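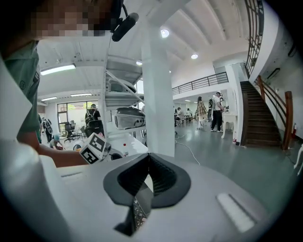

Rulebook for hand-held grippers lands, short on teeth

A trade group of robot training firms has put out its first code of practice for people who record tasks with hand-held grippers. It runs to 347 clauses. Whether anyone has to follow a single one of them is another matter.

The Sarnidow Code, released in October, covers how long an operator may hold the tools before a break, how the markers on a gripper should be checked, and what to do about people who walk through a room while recording is under way. Bystanders get six clauses. Marker cubes get a whole chapter.

Signing up is voluntary. Firms grade themselves once a year, send in a form and may then use the code's badge on their websites. There are no site visits and no fines, and the forms will not be made public.

"We wanted something small companies could live with," said Theresia Plattner, who led the drafting at Rendetti. She said 100 percent of the founding members had already passed. Asked who checked, she said the members had.

Aniela Wilczyńska, a workplace safety adviser who read two early drafts, was less impressed. She sent in a list of changes, most of them to do with wrist strain and with children in shared spaces. The final text says children should be "considered" – it does not say by whom, or what should happen next.

"You can consider a thing all day," she said. "I asked for a distance, and for one named person who can stop the work. Neither made it."

The group says it received 1,769 comments in all and answered each one. It has not released the answers.

Trimia and Gunn, which both run recording crews in open-plan buildings, have signed. Gunn said it did not expect to change how its crews work. Trimia said it was still reading the chapter on floor cables, where the draft's "must" has become "should."

A review is planned once members have sent in their first forms. Plattner said outside inspections could be discussed then, if the members ask for them.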